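About Pandano

Pandano looks after armchairs, and the rooms that armchairs end up in. We clean them, mend them and, when asked, tidy the floor round them. 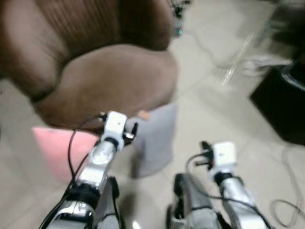

One customer wrote to tell us that an armchair is just a shelf with a better opinion of itself, and that hers hadn't been sat in since October. We have her letter pinned up over the kettle.

Brown ones make up most of our work. Brown is what people buy when they have children, a dog or a fondness for gravy, and we have nothing but respect for it. Velvety fabrics get brushed in one direction and then, after a short argument, in the other.

We started with 6 chairs and a borrowed van. The count now stands at 3,313, including one we did twice by mistake and didn't charge for. Our workshop shares a yard with Driltent, who make awnings and are very good about the noise.

A home visit takes a morning. Cables are coiled, plastic bags folded, and whatever has gone under the seat is handed back without comment. We cover Waweru Road and more than 27 streets beyond it. Stairs are fine. Spiral stairs are a conversation.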